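How to Clear Out the Drawer of Mystery Parts

Every house with a workshop, or a shelf that thinks it is one, has a drawer where parts go to be forgotten. Mine had moved with me to three addresses. In August I finally tipped it out on the dining table, and what follows is the method I arrived at after doing it badly first.

1. Empty the whole thing

All of it, at once. If you pick through the drawer while it is still in its hole, you will take out one screw, admire it, and shut the drawer until spring. Put down an old sheet, pull the drawer off its runners and turn it over. Resist the urge to test anything.

2. Deal with the wire

Wire goes first because it has hold of everything else. Work from the loose ends and don't yank. Anything with a connector still on it gets its own pile, even if you can't name the connector. Bare scraps shorter than your hand can go to metal recycling, along with your plans for them. 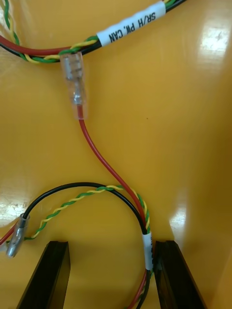

Red, black, and a twisted green and yellow pair.

When a bundle is free, coil it loosely and close it with a strip of paper and tape. Rubber bands rot and leave a brown goo you will meet again. Write on the paper what the wire came out of. "Unknown" is allowed, but only three times per drawer.

3. Sort by what it does

My first try was sorting by size, which gave me a lovely row of small things and no idea where the fuses were. Sort by job: things that hold, things that move, things that carry current, things that light up. Shallow bins beat deep ones, as a deep bin is just the drawer again with better posture.
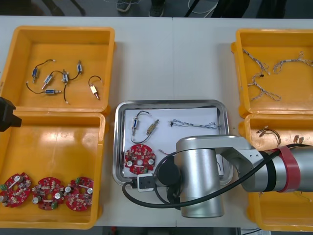 Keep families together even when the members don't match. My neighbor Gaetano Mazza insists on a separate jar for each thread of machine screw, and he has 192 jars. He also can't park in his garage. One bin for machine screws and one for wood screws will see most people through to retirement.

4. Give the doubtful ones a deadline

Put whatever you can't place in a box with the month written on the lid. If you haven't opened it in 11 months, it goes.

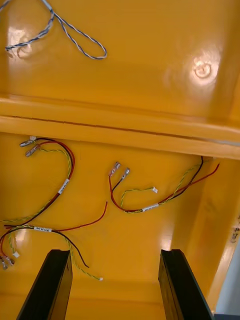
5. Label the front

Use a fat marker and plain words. "Misc." is not a label, it's a confession. I used masking tape, which comes off cleanly when you change your mind, and you'll change it by supper.

6. Put it back where your hand goes

The bins you use weekly belong between waist and shoulder. Everything else can live up high or down low, where it will be safe from you.
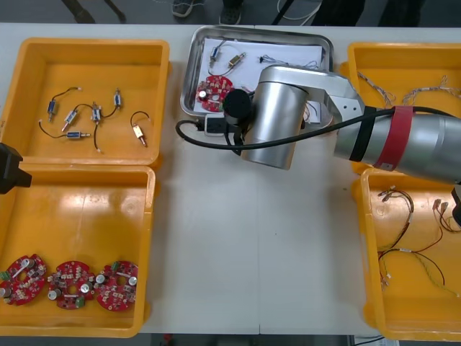
Small solenoids with their leads still attached, in a shallow bin.

Leave one bin empty for whatever turns up in your coat pockets. When it fills, sort it the same evening. I've managed this nearly every time, and the exceptions are in a bag behind the door.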